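Fumlow Peg and Slot Boards: Your Questions

We get a good many letters and messages about the boards, and a fair number of them ask the same things, so we've gathered our answers on one page. If yours isn't covered, do write to us at the Fiddale shop. We read everything, though it can take us a few days to get back to you.

What comes in the box?

You get one white board and a drawstring bag of blue parts. The standard set has 44 parts and the large set has 403, and there's a printed sheet in each showing which part belongs to which slot. We'd keep that sheet somewhere safe, maybe taped inside the lid, as you'll want it the first few times you pack up.

Which way around should the board go on the table?

Most people like it lengthwise, with a short end facing them, and that's how we set ours out too. It keeps both sides within easy reach, so you can work with your left and right hands without crossing over. A dark tabletop is lovely for this, by the way! The edges of a white board are so much easier to see against it.

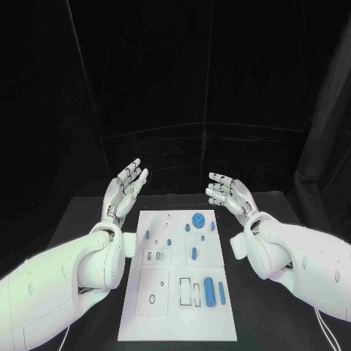
How do I clean the board and the parts?

Wipe the board with a soft cloth and warm water with a drop of dish soap in it, then go over the slots and holes with a dry, soft toothbrush. The parts can sit in a bowl of the same soapy water for 5 minutes, and after that you can rinse them and spread them out on a towel overnight. Please keep everything out of the dishwasher, where the heat can warp the pegs.

A part feels tight in its slot. Am I doing something wrong?

Probably not. New parts can be a little snug, and they ease up nicely with use. Check that it's turned the right way and press it straight down with your thumb. If it still won't go in after that, send us a note with the part number from the sheet and we'll mail you another.

Can I buy single parts?

You can, and plenty of folks do after a move or a spring cleaning. Singles are sold through our Fiddale shop and at Groen in Ekmont. The Ekmont store closes for the first week of January, so order from us if you need something then.

Page last updated June 8, 2026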